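We use cookies to remember your settings. By carrying on you agree to this. Accept | Manage

Semwal Mood Band, reviewed: a lot of graph for not much help

By Rawan Hourani
Last updated: February

The Semwal band straps to your wrist and claims to tell you how your mood is doing before you've noticed yourself. It reads skin response and heart rate, you fill in a short questionnaire twice a day, and an app turns the lot into one score out of 100. I wore it for 40 days. I also kept a paper diary, the dull kind, with one line each night on sleep, temper and whether I'd wanted to see anyone.

I should say where I'm coming from. I worked on mood questionnaires for years and I've seen plenty of gadgets that measure one thing well and then sell you another. A pulse is a pulse. Going from there to "low resilience" is a long walk and I'd like to see the map.

Setting up

Quick enough. The strap is comfortable and the clasp stayed shut in bed. The app asks for your age, your medicines and whether you've ever been treated for depression, and it won't let you skip the last one. I'd have liked a plain sentence on where that answer goes. The privacy page runs to 50 screens on my phone and I gave up trying to find it.

What the score does

My first full day came out at 67. The app called this "steady". I'd slept badly and snapped at two people before lunch, so I looked at how the figure is built, and most of it seems to come from the questionnaire. When I left the band on the charger and answered the questions alone, the score hardly moved. When I wore it and gave deliberately gloomy answers, it dropped like a stone. Make of that what you like. I think I was being handed my own opinion back with a chart round it.

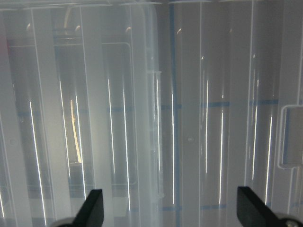
The evidence

Semwal leans on a trial it calls the Vonlow study, which was run at a clinic in Dondstead. The summary in the app says the band "identified" people with low mood. Fine, but compared with what? The people in it had already been diagnosed, and the comparison group were staff. Telling those two apart is a far easier job than spotting a bad fortnight coming in someone who is mostly all right. I wrote and asked whether a second group had been tested. The reply thanked me for my interest.

Against the Grarkton

I've used the older Grarkton band too. It's uglier and the strap itches, but it shows you pulse and sleep and leaves the rest to you. I'd sooner have that.

Who might want it

If you like a reminder to stop and think about how you feel, the twice-daily prompt is decent, and it's the one part I missed afterwards. A notebook by the kettle would do the same. If you're under treatment, please don't change a dose on the strength of it, whatever colour the ring goes.

Two stars, one of them for the clasp.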